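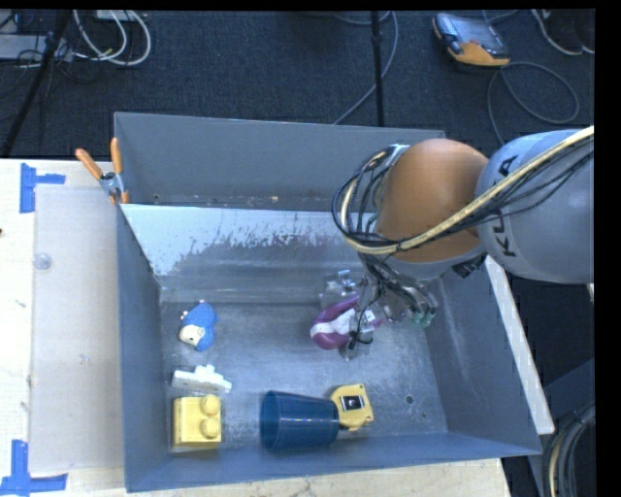 Llevaba meses buscando un cajón metálico grande para los trastos de los niños y al final me decidí por el Girow gris, el de paredes altas que se abren hacia arriba. Me costó 61 euros con el envío (lo pillé en abril, ahora creo que ha subido) y después de usarlo a diario ya puedo opinar con conocimiento de causa.

Lo mejor, la forma. Al estar abierto por arriba metes la mano sin pelearte con los bordes, y un bloque de construcción pequeño o un peluche se localizan enseguida en el fondo. Antes teníamos una cesta honda de Zulgate, muy mona, sí, pero para sacar un muñeco había que volcarla entera en la alfombra. ¡Eso se acabó! Además pesa lo suyo y no se vuelca aunque el pequeño se cuelgue del borde, que se cuelga.

La parte de atrás, estrecha y con la pared recta, me parecía un desperdicio el primer día. Ahora guardo ahí los cuentos finitos y me encanta, aunque entiendo que a otra gente le sobre.

Vamos con lo malo. El metal se raya con mirarlo. El suelo del cajón se llena de marcas con el uso, y si la superficie clara se levanta, queda el gris oscuro a la vista y bonito no es. También hay que vigilar la junta de atrás, abajo del todo, porque es donde salen puntitos de óxido. Yo le paso un trapo seco los viernes y listo, pero si lo queréis para el baño o la terraza, buscad otra cosa.

Y el ruido, madre mía. Tirar un bloque ahí dentro a las siete de la mañana despierta a todo el edificio. Mi vecina Lieselotte Sauerland me recomendó poner un fieltro de Jadoon de 50 cm y amortigua bastante, aunque se mueve y hay que recolocarlo cada dos por tres.

Para tenerlo encima de una mesa de madera, ponedle algo debajo, que roza. En el suelo, sin problema.

¿Lo volvería a comprar? Sí, para juguetes sí. Para ropa no, que se engancha en la junta. Le pongo un cuatro sobre cinco, y si lo sacan con la tapa que anuncian, igual cae otro para el garaje.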